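4. Lavado y secado de textiles de rizo

4.1 Antes del primer uso

Los artículos de rizo de la línea Treltis se entregan con apresto de fábrica. El apresto reduce la absorción y debe eliminarse con un lavado completo sin suavizante.

1. Retire las etiquetas de cartón y los hilos de sujeción.
2. Separe los artículos por color. Los tonos oscuros se lavan aparte durante los primeros 2 ciclos.
3. Cargue el tambor sin superar los 6 kg de ropa seca.
4. Seleccione el programa de algodón a 40 °C.
5. Dosifique el detergente según la dureza del agua local.

Nota: no utilice productos con blanqueador óptico en artículos de color crudo, arena o tostado. El cambio de tono es irreversible y no está cubierto por la garantía.

4.2 Lavado periódico

1. Sacuda cada pieza para soltar partículas sólidas.
2. Cierre las cremalleras y los velcros de otras prendas incluidas en la carga, o lávelas por separado.
3. Seleccione 40 °C para uso normal. Para textiles de uso sanitario, consulte el apartado 7.
4. Centrifugue a velocidad media.
5. Extraiga la carga al finalizar el ciclo. El rizo húmedo que permanece en el tambor desarrolla olor.

Precaución: el suavizante deposita una película sobre el bucle y disminuye la absorción. Si ya se ha utilizado, repita el ciclo con el descalcificante Rennie diluido en el cajetín de prelavado – nunca vertido directamente sobre el tejido.

4.3 Secado

El secado al aire es válido para todos los gramajes. En piezas de 500 g/m² o superiores, el tiempo de secado aumenta de forma apreciable y conviene tender a doble cuerda, con separación entre las caras.

En secadora, utilice temperatura media y detenga el ciclo cuando los dobladillos estén secos al tacto. El borde es la zona de mayor espesor y la última en perder humedad. Un secado excesivo endurece el bucle y encoge la cenefa respecto al resto de la pieza.

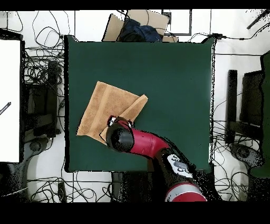
Una cenefa encogida produce ondulación en los extremos e impide que los cantos coincidan al doblar. Para corregirla, humedezca la cenefa con pulverizador, estírela a mano en el sentido de la trama y déjela secar en plano.

4.4 Doblado y almacenamiento

1. Compruebe que la pieza está completamente seca.
2. Extiéndala sobre una superficie lisa y alise desde el centro hacia los bordes.
3. Doble a lo largo y después a lo ancho, con la cenefa hacia fuera.
4. Apile sin comprimir. La compresión prolongada aplasta el bucle.

Nota: en el armario ventilado Sollholm, deje libre la rejilla posterior.

4.5 Incidencias frecuentes

Bucle suelto: córtelo a ras con tijera. No tire del hilo.
Pelusa en los primeros lavados: comportamiento normal. Limpie el filtro tras cada ciclo.
Tacto áspero: reduzca la dosis de detergente y añada un aclarado.

Revisión técnica del apartado: Junpei Ichikawa, Tinside.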